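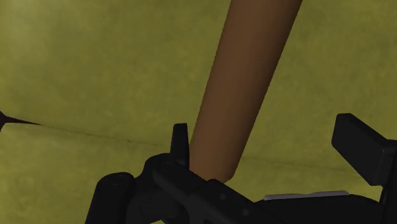
Gripper and rod in simulation. One fingertip stands beside the rod and the other is well clear of it.

The arm is the easy part of the quote

What a small furnished-rentals company learned from 29 weeks of planning to buy a robot

Nov 30, 2022

The first budget Omden wrote for its robot project fitted on half a page. It had a line for an arm, a line for a gripper, a line for a computer and a line marked "other". The second budget, finished in August, ran to several sheets, and the arm had dropped to fourth on the list of things the company was worried about.

Omden manages furnished flats in and near the town of Zeltau. Between tenants, each flat is cleared, cleaned and checked. The clearing is the slow part. Things get left on sofas, under tables and on top of wardrobes, and somebody has to pick up every one of them and decide where it goes. The company wanted to know whether a robot arm on a movable stand could take over part of that work, starting with loose items left on seats.

It has not bought an arm yet. What it has done is spend 29 weeks working out what buying one would mean, and most of that time went into simulation. The project is called Filip, after the first building the company managed.

Starting without hardware

The usual way into a project like this is to rent an arm for a few months and see what it can do. Omden priced that option and put it aside. A rented arm needs a room, a safe area marked out on the floor, insurance and a person who knows how to run it. The company had none of those ready, and the rental would have been ticking over while it sorted them out.

Instead it went to Fallivov, a small engineering consultancy that builds virtual rooms and tests equipment in them. Fallivov offered a fixed price for the first room and a lower price for each change after that. The first invoice came to $2,830. It covered one living area with a sofa, a small set of simple objects, an arm model, a two-fingered gripper model and a written report.

The objects are plain on purpose. A bottle shape and a cylinder will tell you a fair bit about reach and finger opening, and they cost next to nothing to make. Detailed models of shoes, chargers and half-empty shopping bags cost more, and the consultancy advised leaving those until the basic questions had been answered.

Reach came first

A data sheet will give you the reach of an arm as a single number. That number is measured from the base, with nothing in the way. A sofa is in the way. It has a back, armrests and a front edge, and the base of the arm has to stand somewhere beside it on the floor.

Omden's first plan had the arm on a low stand in front of the sofa, near one end. In simulation the gripper could get down to the near seat without much trouble. Farther along, the arm had to stretch, and when it stretched there were fewer ways to angle the gripper. Items close to the backrest were the hardest, as the fingers needed room on both sides and one side was cushion.

There were two ways to deal with that. One was a longer arm. The other was to keep the shorter arm and spend money on a stand that could be moved during the job. The longer arm cost more, weighed more and would not go in the lift at one of the older buildings. The stand won, and it added a line to the budget that hadn't been there before.

The report also recommended testing different base heights before ordering any stand. A change of height in a virtual room takes a few minutes. Changing a welded stand means sending it back to the shop.

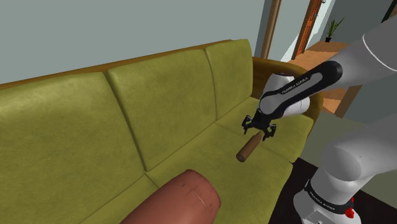 A rendered Franka Emika arm at the sofa, with the gripper open over the neck of a bottle-shaped object.

Choosing fingers

Omden had assumed that a gripper was a gripper. The supplier lists it collected in the first month showed suction cups, soft fingers, parallel jaws and jointed fingers, with a wide spread of prices between them.

Suction was ruled out early for fabric and anything with a rough surface. Parallel jaws were cheap and well understood, but the company was looking at everything from pens to large bottles and wanted fingers that could spread. The jointed type went on the shortlist for that reason.

Jointed fingers have their own costs. They take up space beside the object, and the linkages stick out as they open. On a bench that doesn't matter much. Down on a seat, with cushions and other items close by, it does. An object lying at an angle can also leave one finger right against it while the other still has a long way to travel, and then the first finger tends to push. Omden asked for those cases to be tested separately, because pushing a bottle off a sofa is worse than leaving it there.

The shortlist now has two grippers on it. The budget allows for both, along with a spare set of fingertips for each. Spare tips were not in the first plan either. Anyone who has run a fleet of vacuum cleaners knows about consumables, and the company's operations staff were a bit annoyed with themselves for missing it.

What simulation does not price

The project team is careful about how far it trusts the virtual room. A rendered cushion has a colour and a shape, but how it gives under a fingertip depends on settings somebody typed in. The same goes for friction. A smooth cylinder in a simulation behaves the way it has been told to behave, and a real one may be sticky, greasy or half full.

For that reason the results are used for layout and for ruling things out. They are not used to promise a number of items per hour. The August budget leaves the savings line blank until there has been a physical trial, which made for a longer meeting with the company's bank than anyone had planned.

Lighting is another gap. The furnished flats have windows on different sides, and bright patches move across the walls and floors through the day. A camera system that copes in the morning may struggle by mid-afternoon. Fallivov can move the light in a virtual room, and Omden has paid for some of that, but it has also put aside money for blinds in the trial flat. Blinds are cheap.

The lines that grew

Put the two budgets side by side and the biggest change is in the share that goes to hardware. In the first version it was nearly everything. In the second, 55 per cent of the money is for things other than the arm and gripper. The larger items are these:

Integration. Getting the arm, gripper, cameras and stand to work as one machine. Omden had two quotes, and the lower one left out the cameras.

Safety assessment. A person has to come out, look at the set-up and sign off on it. If the set-up changes, they come back. A movable stand counts as a change unless the assessment is written to cover it, so the company is paying extra to have it written that way.

Training. Two staff from the cleaning crew will learn to run the machine. Their regular shifts have to be covered while they do.

Storage and transport. The arm has to live somewhere dry and get from flat to flat. The existing vans have shelves in them. One will have the shelves taken out.

Downtime. If the arm is away for repair, the work still has to be done by hand. The budget carries a month of that in the first year.

More simulation. Each new room layout is a separate charge. Omden has allowed for three: a bedroom, a narrow kitchen and a second living area with a different sofa.

The last one caused some argument. Part of the management group felt the company had paid for enough pictures of robots and ought to get on with it. The counter-argument was that the flats have different furniture, and a stand that suits one seat height may be no good at another. Three layouts was the compromise.

Buying in stages

The purchase itself has been split. Stage one is a rental after all, for a single trial flat, with the layout already worked out and the safe area already agreed. Stage two is the purchase of one arm and one stand, if the trial goes well enough. Stage three would be a second arm, and there is no date against it.

Each stage has a list of conditions written before the money is released. The list for stage one is short. The arm must reach every part of the seat from no more than two stand positions. It must pick up the test objects without marking the upholstery. The crew must be able to set it up and pack it away without calling anybody. And when it can't pick something up, it has to stop and leave the item where it is.

There is also a walk-away figure, which Omden keeps to itself. If the trial goes past it, the project stops and the arm goes back.

For other small operators, the company's finance office offers a few practical points. Ask each supplier for the price of the second year as well as the first. Measure lifts and doorways before you look at arms. Get the integrator to list what the quote leaves out, in writing. Check whether the gripper comes with mounting hardware for the arm you have in mind, as two of Omden's quotes assumed the customer already had it.

The trial flat has been picked. It is on the ground floor, with parking at the door, and its sofa has been measured twice. The rental agreement is with the insurer for comment, and the crew has asked for the van with the working heater.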